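Tenancy Law Update: What the Repairs Amendment Does and Does Not Say

Several posts this month claim the amendment makes tenants liable for every fault in a supplied appliance. The text of the bill does not say that. Section 77 covers damage caused by misuse, and the landlord has to prove it.
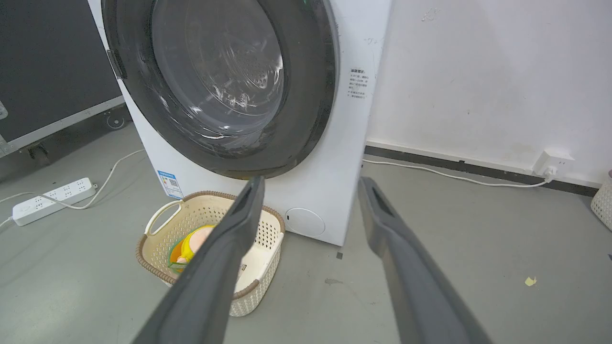 Ordinary wear stays with the landlord, as before. The cap on a single claim is $3000, and a claim must be filed in writing.
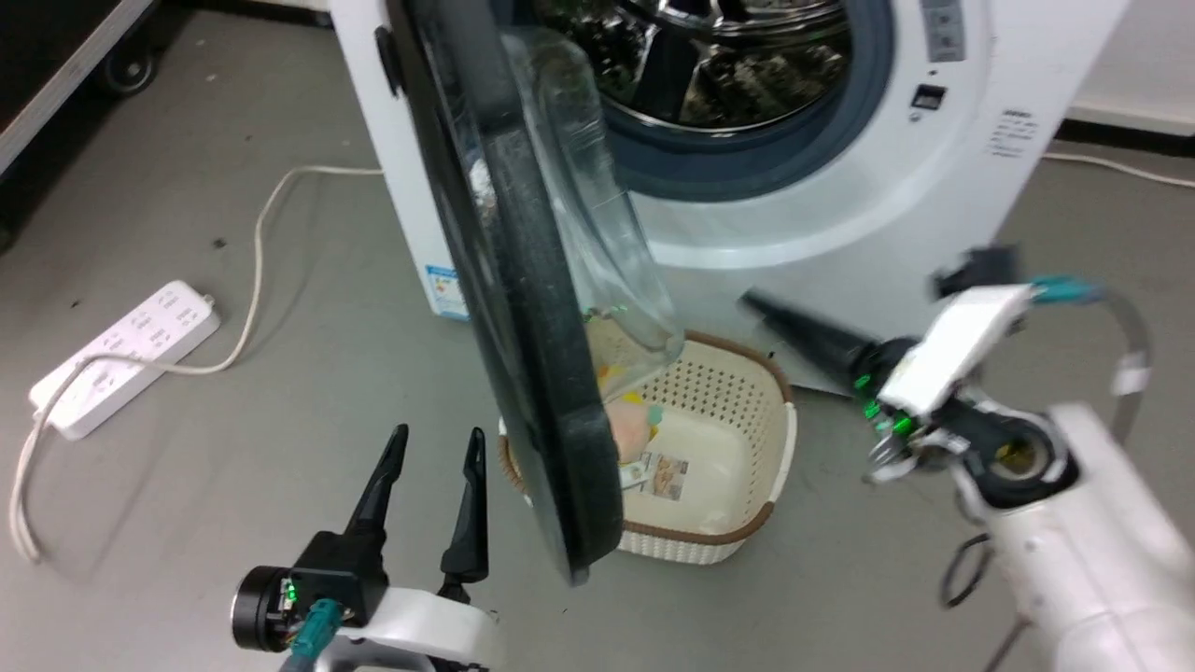

The bill goes back to the housing panel on Tuesday. Metell Legal Notes will post the marked-up text after the vote.

Filed under: Housing / Bills in Progress

Comments (2)

vuson443: Does the cap include filing fees?

Zúñiga Rentals: Section 77 is silent on shared laundry rooms.

Contact | © Metell Legal Notes | Back to top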